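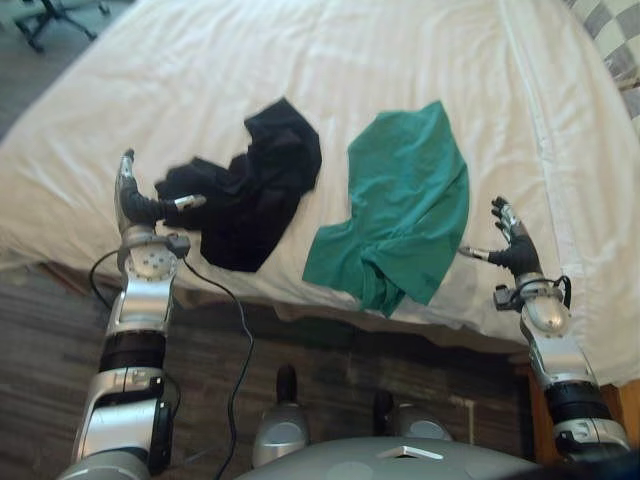 Laundry and folding, where we stand

Hi all, quick one from Ellbridge this month! The bed is still our sorting spot (a plain white sheet makes the dark things so much easier to find), and so far we've been through 892 garments out of the 2,384 on the Kwofie list. Slower than I'd hoped, I know. Crumpled black tops and anything soft and teal still take ages to get flat, and I keep changing my mind about sleeves first or hem first.

Money: the grant has covered two months of detergent and the new shelves at Clisach, and there's a bit left over.

Next up

Socks (help!), then the blankets from Clisinari. I'd love a second bed before November if the budget stretches, so let me know what you think and I'll send over the quote.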